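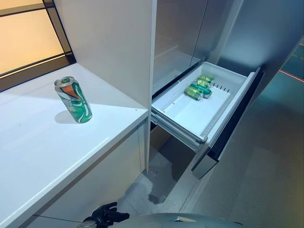
Why does a machine need to be shown the same household chore so many times?

Because no two attempts at it are quite alike. A learning system that has been given one way of moving a drinks can will copy that way and fail when the can stands a hand's width to the left. Repetition with small changes gives it something to generalise from.

At Zellstead, where the Istell project collects its examples, each chore is recorded in sessions of 60 attempts. Operators guide the robot through the whole task, and the starting layout is altered between attempts. A can may begin on the worktop or in an open freezer drawer, upright or on its side. Attempts that go wrong are kept and marked as such.

The project's kitchen list now stands at 13 chores. Each recording is reviewed by 3 people before it is passed to Petkov, the firm responsible for training. Disagreements over where one step ends and the next begins are common, and over 20 pages of the project's handbook are devoted to them. A revised edition is due in May.

Last updated: Mon 9 March

Comments

cleltutico_reader: Are the failed attempts used in training, or only stored? The article does not say.

Hobgate: My own kitchen could supply plenty of the failed ones.

tern44: Would like to read more about the handbook.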